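Stelcombe Support Desk
Home | Tickets | Cell Status | Shift Notes | Search
Print this page | E-mail this page

Ticket 2908: Arm stops over the part and asks for an operator
Site: Drenska returns building, sorting cell
Status: Closed, follow-up open under ticket 3368
Priority: Normal

Reported problem

The arm comes down over the item, stops with the fingers open, and puts up "confirm pick" on the cell screen. An operator has to walk over and press Confirm before it will close. The site says this began after the Zikari planner update. Before that the message came up a few times a shift. Now it comes up on most small round items and on very few boxes or bags.

The shift lead adds that the two people assigned to the cell were moved to the repack benches in May, on the understanding that the cell would only need a look now and then. Those people are now leaving their benches all day to press a button. The repack count is down and they are being asked why.

First checks

Restarted the planner. No change. Checked the finger calibration against the sheet in the cabinet and it was within limits. Cleaned the overhead sensor window. No change. Rolled the planner back on the spare controller and ran the same tote of returns through. The message count dropped to the old level, so the hardware was left alone from this point.

Reproduced in the simulator with one ball and one basket on the table, default lighting, current planner settings.
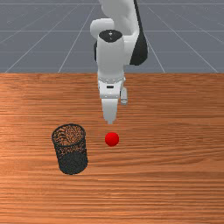 Posted by: Cell Support Engineer, second line
Stelcombe Automation Support

The run holds at this point, with the fingertip a short distance over the red ball and the mesh basket standing to the left of it. The log gives code 2104, "grasp confidence under limit." The limit in the new settings file is 98. The old file had no limit for round items, and the planner used its general one, which is a good deal lower.

I first suspected the basket. The site uses wire-mesh baskets as drop points and we have had trouble before with the sensor reading through the mesh. I took the basket out of the simulation and ran it again. Same code, same hold. I put it back and swapped the ball for a small box. No hold. The basket is not involved.

Cause

The update added a separate limit for round items and set it at the value used on the Zwahlen demo cell, where an operator stands at the screen the whole time. It was carried into the Drenska file by mistake. The planner did what the file told it to.

Fix

1. Removed the round item limit from the Drenska settings file.
2. Reloaded the planner and repeated the ball and basket run in the simulator. Picked and dropped with no hold.
3. Loaded the file on the live cell at shift change, with an operator present.
4. Watched one full shift. The message came up four times, all on items wrapped in loose plastic. The site is fine with that.

Comments from site

The shift lead asked that the following be kept with the ticket. When the cell stops, the screen tells nobody except the person standing in front of it. The repack benches face the other way. People have been turning around every few minutes to check, and two of them have asked to go back to the cell full time so they can do one job. The lead does not want to do that, but wants a light or a tone at the benches before any more planner updates go in. The lead also wants the operators told ahead of time when settings change. They found out about this one from the queue backing up.

I agree on both. The light is a wiring job and is not covered by this ticket. Opened 3368 for it and attached the bench layout the site sent over. Update notices will go to the shift lead's mailbox and to the printed board by the time clock, as the operators do not have e-mail at the benches.

If the hold comes back

Check the log for 2104 first. If the code is there, compare the settings file with the saved copy on the spare controller before touching calibration. If there is no code and the arm still waits, call second line and leave the cell as it is.

Last updated: 19 February 2018
Print this page | E-mail this page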